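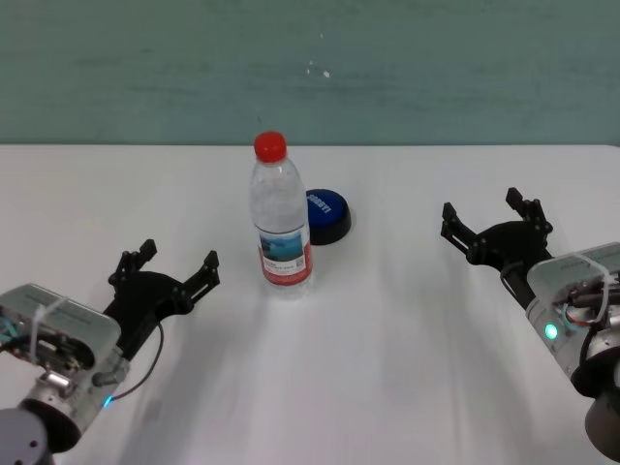

A two-armed Prullero station with a water bottle and a button-like object on the table. Photo: Grekcombe Robotics

GREKCOMBE, May - Two-armed robots can learn a new tabletop job from 60 demonstrations if the practice runs are picked with more care, Grekcombe Robotics reported today. Full results are out now on the company's Prullero project page.

The method, called Wistis, sorts recorded runs before any training starts. Runs where both arms hesitate go to the bottom of the pile. Runs where one arm clearly leads and the other follows go to the top. Simple idea, took a while to get right.

Key numbers:

Recorded runs in the starting pool: 2481
Runs kept per task after sorting: 60
Tasks tested: 19
Success rate across all tasks, held-out object positions: 66 percent

Training on the whole pool scored lower on most tasks. Biggest gains came when two objects sit close together and one partly blocks the other from the head camera. Weakest results: anything that needs a handoff between grippers. Work on that continues with partner lab Cassim, which also ran the repeat tests on it's own hardware.

Same arms, same grippers, same cameras thoughout. Only the choice of training runs changed.

Sorting code and the run list are free to download for research use. Raw recordings on request. A longer paper with per-task tables is in review.

Media contact: press desk, Grekcombe Robotics. Demo visits by appointment, mornings only.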